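Rendeck Lirby 400 Worktop Oil - matt, clear, for indoor tables and worktops

Back in stock. 400 ml tin, ships from our own shelf. Last batch went in a fortnight so if you need two for the same job, get both now. Tins from different batches are fine together, just easier not to be waiting on the post halfway down a worktop.

What it is
Plant oil and a bit of hard wax. Goes on thin, soaks in, dries matt. No colour added. It will still warm up pale timber a touch - any oil does. If you want the wood to stay properly white-ish, look at the Lirby Pale instead, same tin size, same price.

Good for
Dining tables, desks, kitchen worktops, shelves, chopping blocks once fully cured. Beech, birch, ash, oak, maple. Pine drinks it, allow extra.

Not for
Outdoors. Floors (use the Bronditz floor oil). Anything that's been varnished, unless you've taken the varnish right off. Laminate - it'll just sit there and go sticky.

Coverage
One tin does a six seat table, top side only, two coats, with some left for touching up. Undersides want a coat too on anything solid and wide, otherwise the top takes up damp differently and you can get a cup in it. Customers skip this then ring us in September when the heating goes on.

How to put it on
Sand to 180. Not finer - go to 400 and the surface closes up and the oil can't get in. Vacuum, then wipe with a barely damp cloth, let it dry.
Stir the tin, dont shake it.
Small puddle, spread with a white pad or lint free cloth, along the grain. Leave fifteen minutes. Wipe off everything that hasn't gone in. Everything. If it feels tacky next morning you left too much on.
Second coat after overnight. Third on end grain if it still looks thirsty. 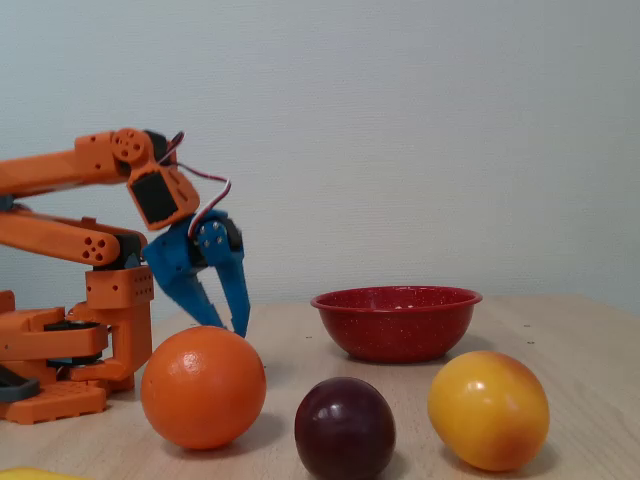
Drying
Touch dry overnight in a normal room. Light use after two days. Full cure is two weeks and till then no hot mugs, no wet cloths left lying, no tablecloth. Cold garage in winter, double all of that. Windows open helps more than a heater does.

Marks and spills
Water wiped up the same hour, no problem. Red wine and turmeric, be quick. Fruit is the one people ask about - lemon and orange juice left overnight will dull a patch. Not a disaster. Rub it over with a grey pad, dab of oil, wipe off, done. No need to redo the whole top, that's the main reason to pick oil over varnish in a family kitchen.

Black marks are from steel plus damp, usually a tin or a pan base on oak. Needs sanding out or a wood bleach. We don't stock the bleach at the moment.

Looking after it
Day to day, warm water and a drop of washing up liquid, wrung out cloth. No spray polish, no silicone, it builds up and then the next coat won't take. Fresh thin coat once or twice a year. By the sink, more like every three months.

SAFETY - please read
Oily rags can heat up and catch fire by themselves. Lay them flat outside to dry or put them in water in a lidded metal tin. Do not scrunch them up in the bin. Keep away from children. Full data sheet on request.

Sizes and codes
Lirby 400 clear matt, 400 ml
Lirby Pale, 400 ml
Lirby Trade clear matt, 2,000 ml
Kamolrat applicator pads, white, pack of five
Kamolrat grey pads, pack of five

The trade tin works out a lot cheaper if you've a full kitchen to do. Once opened it skins over though, so decant what's left into a smaller jar, filled right to the top.

Delivery
Tins go by road courier only, mainland addresses. Can't send to a locker or a PO box. Pads on their own go in the normal post. Unopened tins can come back within the month, opened ones we can't resell so no refund on thsoe unless faulty.

Not sure what's already on your table? Drip a bit of water on a hidden corner. Beads and sits - there's a finish on it. Darkens the wood - you're probably down to bare timber and can crack on.

Page updated 2019-02-18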